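Bradness Cell

The Bradness cell is a two-arm tabletop robot workstation used for handling small wooden blocks. It takes its name from the Bradness workshop, where it was assembled from arms supplied by Mostik and a framed enclosure built by Verbeke. Maintenance is carried out under a schedule drawn up by the Trisham technical office. This article describes the arrangement of the cell, its routine upkeep, and the repairs most often required.

Wooden blocks on the work surface, from the wrist cameras and the fixed camera: 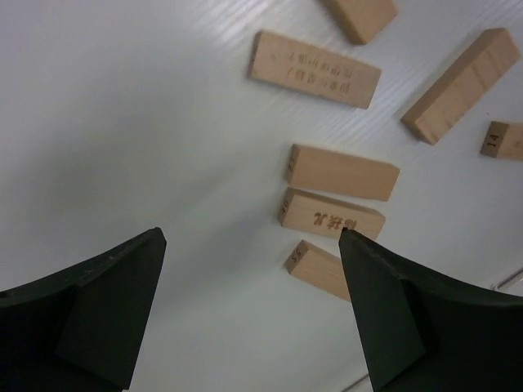
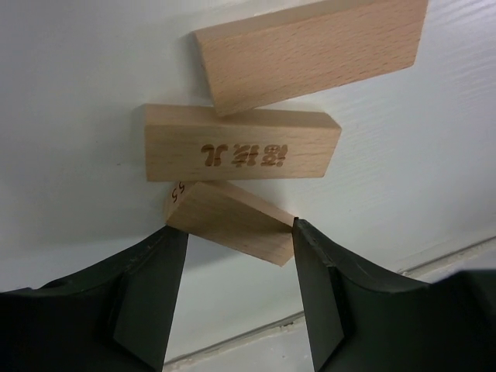
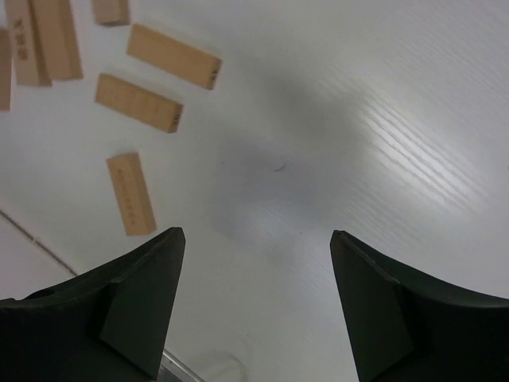
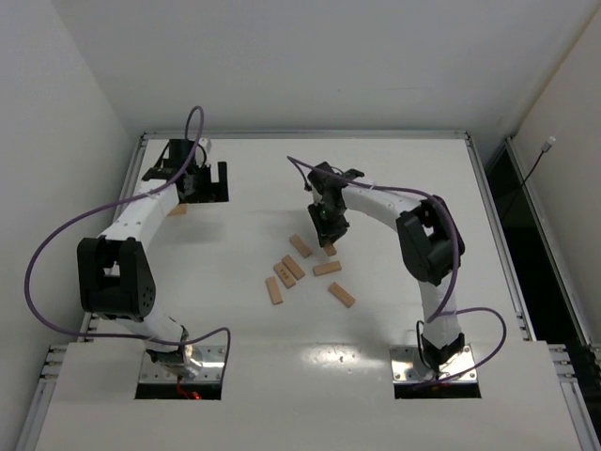

Layout

The two arms are mounted side by side along the front of a white work surface, each on its own metal plate. Metal rails border the surface. Each arm ends in a two-finger gripper and carries a small wrist camera. A fixed camera provides a general view and serves as the reference when the wrist cameras are realigned.

The mounting plates are the datum for all measurements in the cell. Positions on the work surface are recorded from the plates and never from the rails, which may be loosened for cleaning. After any work on a plate, the arm it carries is treated as newly installed and the full setup procedure is repeated.

Setup

Setup begins with power off. The base screws are tightened in a crossing pattern, and the arm is moved by hand through its full range to check that the cables follow without pulling. Enough slack must remain at the elbow and wrist for the arm to reach the far corners of the surface. Excess slack is equally undesirable, as a low loop can sweep blocks off the table or catch on the opposite arm.

Once power is applied, each gripper is opened fully and closed on a gauge block. The closing position is stored separately for the left and right arms, and the values are not interchangeable. The two arms are then driven in turn to a shared point near the middle of the surface. A difference of more than 2 millimeters between them requires the base alignment to be repeated. Joint readings are compared with the sheet kept from the previous setup, and any change is entered before the cell is returned to use.

Routine care

The work surface is wiped with a dry cloth before each session. Liquid cleaners are restricted to the end of the day, when the arms have been parked and switched off. Wood dust collects on the inner faces of the fingers and reduces their hold. It is removed with a soft brush, followed by a lint-free cloth.

Wrist camera lenses are inspected at the same time. A smear on the lens commonly produces the same complaint from operators as a misaligned gripper, and the Trisham schedule directs that the lens be cleaned before any alignment values are changed.

Cables are inspected every 600 operating hours. The inspection covers the outer jacket, the connectors at the base, and the points at which the cable bends most sharply. Gripper fingers are replaced in pairs at 3000 hours, or earlier if either tip is chipped. Replacing one finger alone is not permitted, as a worn finger and a new one do not meet evenly.

Common repairs

The most frequent repair is the replacement of a wrist cable. The first recorded failure occurred at 2691 hours on the right arm, where repeated twisting had broken a conductor inside an undamaged jacket. The fault appeared only when the wrist was turned past a certain angle, and was at first attributed to the joint motor. The fault guide was revised in October to place a cable test ahead of motor removal.

Gripper drift is the second most common complaint. It is corrected by cleaning the finger faces, checking the finger screws, and storing a new closing position. If the drift returns within the same day, the gripper is removed and its drive is examined on the bench.

A replacement wrist assembly requires the camera alignment to be repeated, even when the original camera is refitted. The old values are kept on file until the next cable inspection and then discarded.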